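Aug 7, 2021 - Pesik trial kit, review notes

Kit from Estholm finally on the bench arm, 3 days late. Firmware 1227, calibration ok on second try. Padmavathi did the cabling, I did the mount bolts (manual has the torque wrong, emailed them). Ran ornaments today, baubles off the tree and into the yellow tray. Wrist view good enough to teach from. Thin hanging strings are hard for it, check depth settings tmrw. 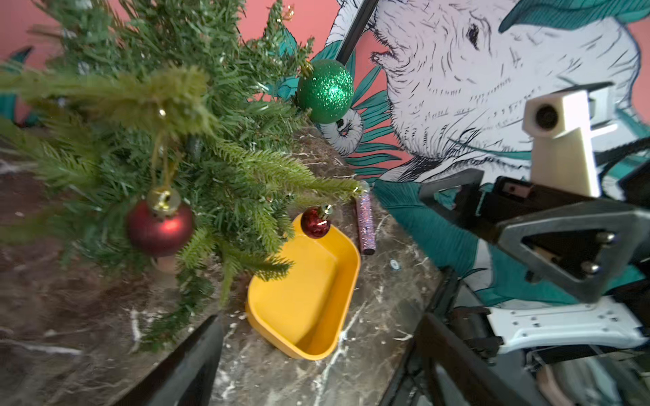
Can we keep the kit past the trial without buying the service plan?
Arriaga says the hardware is ours for 3000, plan is seperate and only covers swaps and remote tuning.

Todo: log from todays run to Dayana, ask for spare finger pads, some 167 MB of logs to clear off the controler first.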